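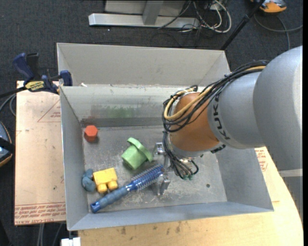
Online exam window for the herbal formulation course?

I finished module 9 of the Savunwood Ayurveda program. The portal lists 2 attempts but no closing date. Does the window carry over into January?

Posted by vakcombe26, Oct 30, 2022

Idis
It stays open 26 days after your last module is marked complete — check the date under Transcript. Both attempts must fall inside it.

Espinoza
Mine carried over, but I was in the weekend group. Email the office.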